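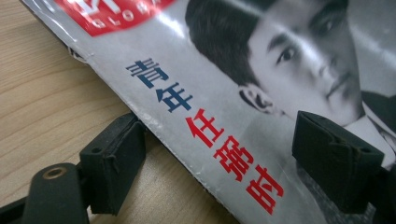
Mallet 项目阶段进展（致 Osia 基金）
2018年11月30日

时间紧，先报要点，完整数据表下周补。

一、总体情况
8月起转入家务和门店杂活：收杂志、理桌面、补货架。本期计划采集600条手持夹爪示范，已入库约167条，进度落后。主要卡在薄软物件，杯子盒子那部分比预想的顺。

二、杂志类
难点还是铜版纸。封面反光，腕部视角下纸边和浅色桌面容易混，检测框老是跳。旧刊边角有磨损卷翘，夹指从哪一侧进去差别很大。目前人手拿夹爪做没问题，策略自己跑还不行，121次试跑成功30次，多数失败在第一下没夹住纸边。斜放比正放更差，原因在查。 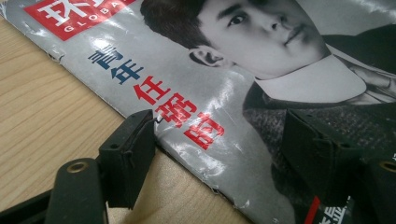

三、门店场景
Ustia 门店那边要的是“杂志归架、封面朝外”。朝外这一条目前做不到，机器分不清正反，只能先放进去再由店员翻。店员反应速度太慢，一本的功夫人能理完半架。这个意见我们认同，短期内不建议上店。

四、硬件
夹指垫换过一批（Stistix 供），摩擦力够了，但垫面磨得快，沾灰以后打滑，更换周期要重新定。线缆仍然碍事，走线方案再改一板。

五、下一步
先补采斜放和多本叠放，再做插入分格收纳盒。亚克力隔板透明，深度相机估计又要出问题，预留了时间。

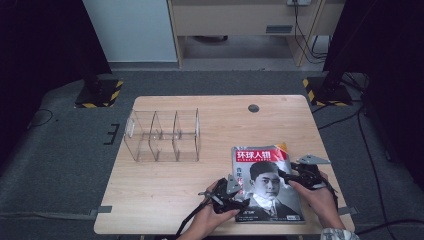

图3　桌面整理任务，双手持夹爪操作，杂志与透明分格收纳盒

六、需基金方确认
1、采集期能否顺延一个月，经费不增加。
2、门店验收指标里“封面朝外”可否挪到下一期。
3、夹指垫备件走耗材还是设备科目，财务在等，麻烦尽快回复。

Mallet 项目组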